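Lab Users' Group, minutes of 1/14/24
Item 3: Clonero demonstration at Kunora

Shamim Pirzada reported back on the visit. All of it was shown in simulation. The salesman said this made no difference. Several members thought it made a good deal of difference, and asked for that to be minuted.

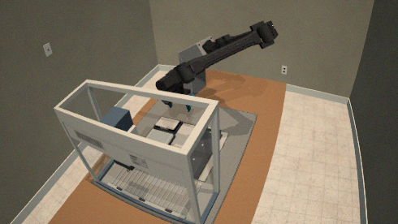 Clonero arm over the open-topped enclosure, gripper empty.

The quoted rate is 200 plates a day. Shamim asked whether that allowed for refilling tips and was told it would be looked into. El-Sayed, who supply our present bench unit, claim 180 and have never reached it here. The price given did not include fitting or training.

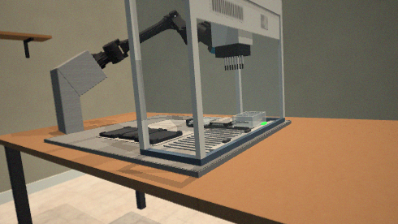 On pipetting, the group heard that the eight-nozzle head and the arm share the same working space. Shamim asked what happens if both want it at once. The reply was that the software sorts it out. No one from the software side was present.

Skuteck would do the servicing, with a call-out time of 30 hours. Members felt this was too long for a machine meant to run overnight.
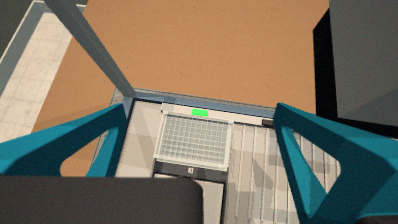
Gripper fingers near the deck, seen close up.

There was some talk about the fingers. Members wanted to know how they cope with a warped plate or a lid put on crooked. Simulated lids fit every time and ours do not. Clonero offered a list of tested labware, which has 11 entries and leaves out two of the plates we use most.
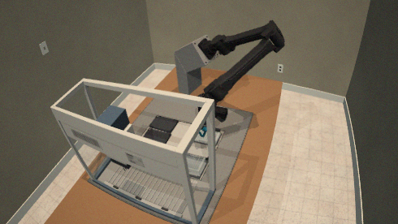 Floor space was raised next. The arm needs its own pedestal behind the platform, and bay two would have to lose a bench. The group was not willing to agree to that on the strength of a simulation.

Agreed: no order to be placed. Shamim to ask for a trial on a real machine, using our own plates, and to report in February.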